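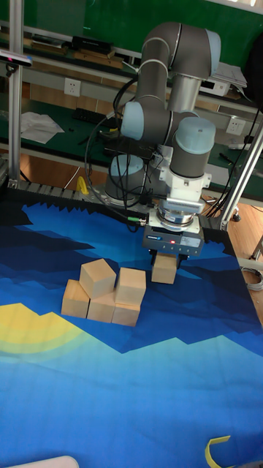 Pale wooden cubes on the sunset mat

Woltdale Blocks: your questions

What are the blocks made of?
Plain untreated beech, sanded by me in my garage in Woltdale. No paint, no varnish, no wax. They do pick up grubby fingerprints after a while and I kind of like that!

How many come in a set?
The standard bag has 60. The big bag has 100, and it's heavy, so please don't let a toddler carry it down the stairs (mine tried).

How do I clean them?
Damp cloth, a drop of dish soap, then leave them on a towel overnight. Please don't soak them — the grain goes fuzzy and you'll be sanding for a week. The dishwasher is a big no.

One of my cubes has a dark spot. Is that a fault?
Nope, that's a little knot or a mineral streak. If it's a crack or a splinter, email me and I'll mail you a new cube, no need to send the old one back.

Can my baby chew on them?
The wood is bare, so I never minded with my own kids. Small cubes and under-threes are another matter, though, so I sell these for ages three and up.

Do you sell the Drurnano ramps?
I used to! I ran out in January and I'm waiting on more. Bláthnaid Mulligan at the Stetell toy shop may still have a few.

Can you engrave names?
Yes, up to eight letters per cube. Add a week to your order, and double-check the spelling — I carve exactly what you type.

Last updated Sep 20, 2020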